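A Morning at the Serex Open Day

I have been meaning to visit Serex ever since I moved to Otton, and this June I finally got in. Serex is the old bread factory at the bottom of the hill, the one you smell before you see it. Once a year they open the doors to anyone who signs up, and the spots go fast. I got mine by setting an alarm and hitting refresh like a teenager buying concert tickets.

We met at the side gate at 7 in the morning, which sounds cruel until you remember that bakers think of 7 as the middle of the day. The night shift was just leaving. Everyone got a hairnet and a paper coat, rings and watches went into little envelopes, and then we were led through two sets of doors into the warm part of the building. The smell! I had eaten breakfast and I was instantly starving again.

Our guide was Gion Frei, who has been at Serex long enough to remember the brick oven. He now looks after the sourdough side of things and he talks about dough the way other people talk about their dogs. The starter has a name, Festetti, after the family who sold the business to the current owners, and it lives in its own small room with its own thermostat. He pulled back the lid so we could lean in. It was sour and a bit fruity, like green apples left in a warm car. One man asked if he could take some home and the answer was yes, on the way out, bring a jar (he had a jar with him, so I suspect he had done this before).

From there we went to the mixing hall. I had pictured something shiny and silent and it was neither. The mixers thump, the flour comes down through pipes with a rattle, and you have to stand close to hear anything. On a normal day they make 3,000 loaves, most of them the plain white sandwich loaf you find in every corner store between here and the coast. The rye and the seeded ones are made in smaller batches and still shaped by hand. We watched the shaping table for a good long while. The bakers scoop, fold, turn and drop each piece in what looks like one movement, and they chat the whole time without looking down.

Then we got to try it. I can report that shaping a rye loaf is a lot harder than it looks. Mine stuck to the table, then to my hands, then to my sleeve. Gion kept telling us to use less flour and more water on our fingers, and once I did that it got better, though my loaf still came out looking like a potato. They baked them anyway, bless them, and we each got ours in a paper bag at the end with our initials scratched on top.

The ovens were my favorite part. They are long tunnels, and the bread rides through slowly on a steel belt. You can look in through a small glass port halfway down and see the loaves puffing up and turning brown. I went back to that window 3 times. At the far end they drop onto a rack to cool, and if you put your ear near them you can hear the crusts crackle. Gion calls it singing. I thought that was a baker being romantic until I heard it for myself.

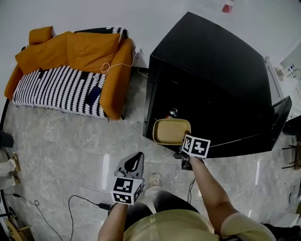

Holding a beige tray-like container by the black cabinet.

After the ovens came the tasting, and I would have paid good money for that alone. There were slices of everything, still a little warm, with butter from a dairy out at Yeoh and a bowl of coarse salt. The dark rye was the surprise for me. I grew up thinking of rye as something you ate when you were being sensible, and this was sweet and nearly chewy, with a crust that tasted like coffee. The white sandwich loaf was better than I expected too – there is a big difference between a slice cut that morning and one that has spent days in a bag.

There was also a small display in the hallway by the break room, easy to walk past. It had delivery books from when the bread went out by horse cart, with customers' names in brown ink and notes beside them such as "no loaf until paid" and "leave with sister." An old wooden peel hung on the wall, worn thin on one side from somebody's grip. I would have happily spent another half hour there reading about who owed what.

A few practical notes if you want to go next year. Sign up early, wear closed shoes, and dress light under the paper coat, as it gets very warm near the ovens. Parking on the hill is hopeless, but the bus stops right at the gate. Children are allowed from age 7, and the ones in our group seemed to be having the best time of anybody. The shop by the exit takes cards and sells yesterday's bread for half price. And bring a jar!

My potato loaf, by the way, was delicious. I ate most of it on the bus and the rest with soup that night. Festetti's daughter is now sitting in a jam jar on top of my fridge, and I feed her every morning before work.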